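9 December 2011

Bindery bench, Cleddale. Parish Bible, second week on it.

Boards off completely now. Spine linings were three layers deep, the bottom one printed waste, looks like a page of hymns set very small. Lifted it in two pieces with paste and a lot of patience, drying between blotters on the left shelf. DO NOT throw out. Want to read it under the good lamp.

Sewing: original thread gone in the first four sections, sound after that as far as the Psalms, then bad again from Matthew on. Makes sense, those are the parts that got read. John is the worst. Chapter 6 has a tear right across the foot of the leaf, somebody mended it long ago with stamp edging. Took the edging off with damp swabs, slow. Ink under it fine. Leaf is thin as onion skin there from thumbs.

Mending tissue – the 18 gram is too heavy for this paper, cockled on the test scrap overnight. Went down to the lightest roll and it lies flat. Should of started there. Using wheat paste thinned till it runs off the brush. Did the gospel leaves only today, left Acts for next time.

Family register between the testaments. Births, deaths, one wedding. Iron ink, brown, has bitten through in two places at the downstrokes. No water near it at all. Letter from Cleddale asks can we "brighten it up". No. Will write back and say so politely. They also want the loose things put back where they were: a pressed fern at Ruth, funeral card at 1 Corinthians 15, a strip of palm in Mark. All three have stained the leaves facing them. My proposal is a small folder at the back with a slip saying which page each one came from. They may not like it. The palm especially, someone obviously put it there on purpose, right at the entry into Jerusalem. Will ask before deciding.

Glue trial for the spine:
Zulu batch – skinned over in the pot, lumpy, strong smell. Held fine on the scrap boards but went brittle when flexed. No.
Jover batch – slower, stayed soft, opened flat after 200 openings by hand (my wrists). Yes.
Mixed half and half just to see. Worst of both. Binned.

Press note: the big press is slipping a quarter turn overnight again. Put the wedge back in. If you use it put the wedge BACK.

Leather. The skin from Nonine came, color is good, nearer to the old boards than I hoped, but there's a scar across the middle so I can only get the one spine out of it and no corners. Corners will have to come out of the offcut drawer. Pared a test strip, edges feathered nicely, blade needed stropping every few passes.

Lectern copy for the same church: only wants the hinge tightening. Around 120 leaves with candle wax spots, mostly tiny. Chipped off what would chip cold. Leave the rest, it does no harm and they'll only drip on it again by Easter. Ribbon markers are rags, order four, red and green and white and purple. Measure first this time – last ones came up short of the tail.

Travel Testaments, the little trial run for the pilgrim walkers, still on paper mostly. They want it to go in a bag with everything else and come out again in one piece, limp cover, rounded corners, 16 page sections so it stays flexible. My worry is the fore edge. Anything soft covered that rides in a bag ends up like the small brown notebook here, sitting in the open pocket of the black backpack with its pages fanned and curling, and that's ordinary paper, bible paper will be worse. So either a flap that wraps round and tucks, or a slip case. Flap is nicer in the hand. Slip case will get lost the first day out.
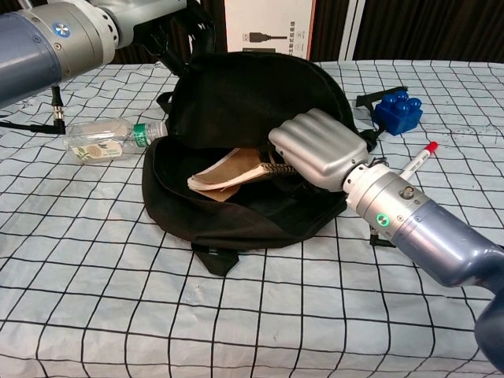 Cover for the Testaments, more on that. Goatskin too dear for a run, cloth frays at the turn in unless it's lined. Third idea is heavy handmade paper, waxed, which would age well but I don't trust it in rain. A kraft cover like the notebook in the backpack is about the look they asked for, plain, nothing gold. Could do that color in a lined cloth. Make one of each and bend them about for a week before saying anything to anybody. Lettering: title only on the spine, blind, no cross on the front, they were firm on that.

To do
– John 6 leaf, check tear is flat, trim tisue
– letter re register and the fern / card / palm
– ribbons, MEASURE
– resew from Matthew on, new tapes, start once Acts is mended
– hymn waste, good lamp
– more blotters, nearly out
– spine leather not to be cut till January, let it settle under boards

Paste left in the fridge, small jar, label says tonight's but it's yesterdays. Use it up or chuck it.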